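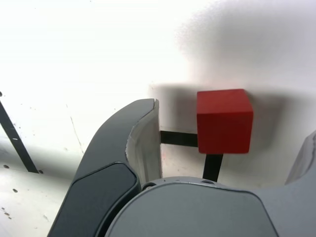

1/ Furum patch notes, the parts that matter for save files
The 04/04/2019 update changes how Furum writes autosaves on PC. The old build kept one rolling file per character. The new one keeps 5 and rotates them by age.

2/ Rotation happens on zone change, on fast travel and on quit. It does not happen on death. If you die after a long stretch in Nukthorpe, you go back to the gate.

3/ The interval timer is still there, set to 300 seconds by default. You can edit it in the config file under autosave_interval. Values under 60 are ignored and the game falls back to the default without a warning.

4/ Mods: anything that hooks the inventory table needs a rebuild. Fumiko Sakamoto has a working version of the stash sorter up already. The map overlay by Witold Kaczmarczyk loads but draws the Zisgate markers in the wrong layer.

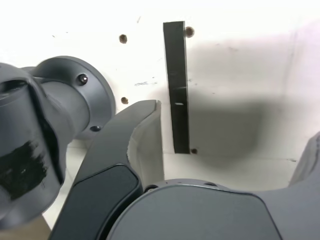

Test notes, new build, default settings

5/ Load times on my machine, same save, three runs each: Nukthorpe is unchanged, Zisgate is six seconds faster from a cold start. The second load in a session shows no difference - the cache was doing that work before.

6/ Known problem: cloud sync only picks up the newest slot. The other four stay local. Copy the whole folder by hand before you reinstall or move to another PC.

7/ Controller remapping is still broken for the left trigger. Bożena Kołodziej filed it in January with full logs. The ticket is open and has no reply from Cieślak.

8/ Correction to 3: the minimum applies to manual edits only. The in-game slider stops at 120.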